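Clukham Sorting Group – Minutes of the September meeting

Chair: Malte Engelhardt
Start: 13:30

1. Minutes of the last meeting

Accepted with one correction. Under item 4, "drawer insert" should read "divided tray".

2. Tray layout

The group reviewed the white divided tray for the block sets. It has one narrow compartment on the left, running front to back, and wide compartments to the right of it. The proposal from Lammers was to fix one color per compartment and to stop sorting by shape.

Agreed: red goes in the narrow left compartment. Yellow-green goes in the rear row on the right and teal in the row in front of it. The color order will be printed on the set card. 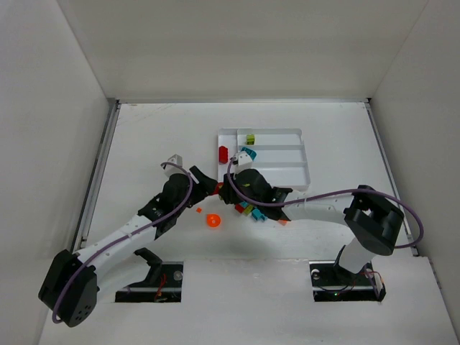

Lammers asked whether the narrow compartment is wide enough for the longer red pieces if they are laid flat. Malte Engelhardt will measure the pieces in the Mandard set and report back. Until then, long pieces may stand on end.

The third row on the right has no assigned color. Meltel has asked for a fourth color in the next order – no decision until the price is known.

3. Block stock

The current order is 600 blocks, packed in 17 bags. Six bags were opened for checking and 13 blocks were set aside for worn edges. These will be replaced from spares. Worn blocks are not to go back into the sets.

Action: Lammers to update the stock sheet.

4. Filling rules

The draft rules were read and changed as follows.

4.1 Blocks may lie at an angle in a compartment if they stay below the top of the dividers.

4.2 Red pieces of different shapes share one compartment and are not sorted further.

4.3 Studded blocks do not have to be placed studs up. The earlier wording asked for this and was struck out.

4.4 A set is checked by color first, then against the set card.
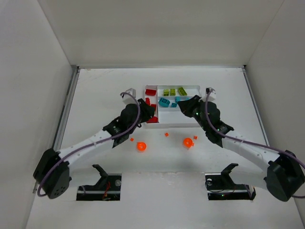

5. Other business

The set cards are to be reprinted in a larger type size. Meltel will supply a proof before the next meeting. Storage of the spare trays was moved to the next agenda.

Meeting closed at 14:45.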